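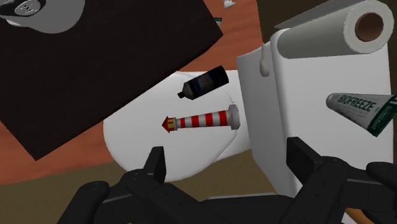

What does a low-flow retrofit change in an older apartment bathroom?
It changes the fill valve, the flush valve and the seat of the shutoff, and leaves the bowl, the floor flange and the drain line as they are.

Clakex Releases Retrofit Kit for Older Toilet Tanks

ORCOMBE, 03/07/2019 - Clakex today released the Hoani retrofit kit, a set of replacement tank parts for two-piece gravity toilets in apartment buildings. The kit is sold to property managers and plumbing contractors. It is not sold in stores.

The Hoani kit contains a fill valve with adjustable height, a flush valve with a 3-inch opening, a silicone tank gasket, two brass tank bolts and a quarter-turn shutoff. The flush volume is set by a sliding collar on the overflow tube. Once set, the collar is locked with a screw and can be reset only with the tank lid off.

Clakex tested the kit in the Claleo apartments in Orcombe, where 700 toilets were fitted between November and the end of February. Metered water use in the buildings fell 33 percent against the same months a year earlier. The figure covers all cold water supplied to the units, including sinks and showers. Leaking flappers that were replaced during the work account for part of the drop, and Clakex has not separated the two effects.

Average fitting time was about 40 minutes per toilet. Most of that time went to draining the tank and removing corroded bolts. Toilets with cracked tanks were left out of the test and replaced whole.

The kit does not fit one-piece toilets, wall-hung toilets or pressure-assisted tanks. Contractors should measure the tank outlet before ordering. Tanks with a 2-inch outlet need a separate flush valve, which Clakex plans to offer later in the year.

Each kit ships with printed instructions and a card that hangs on the supply line showing the collar setting and the date of work. Replacement seals can be ordered separately. Cleaners containing chlorine that are placed inside the tank shorten the life of the seals and void the parts warranty. Cleaners used only in the bowl do not affect it.

Orders are being accepted now through the Clakex contractor desk in Orcombe. Building owners can request a sample kit and a sheet of tank measurements before placing a bulk order.

About Clakex
Clakex makes valves, gaskets and supply fittings for residential plumbing. Its office and warehouse are in Orcombe.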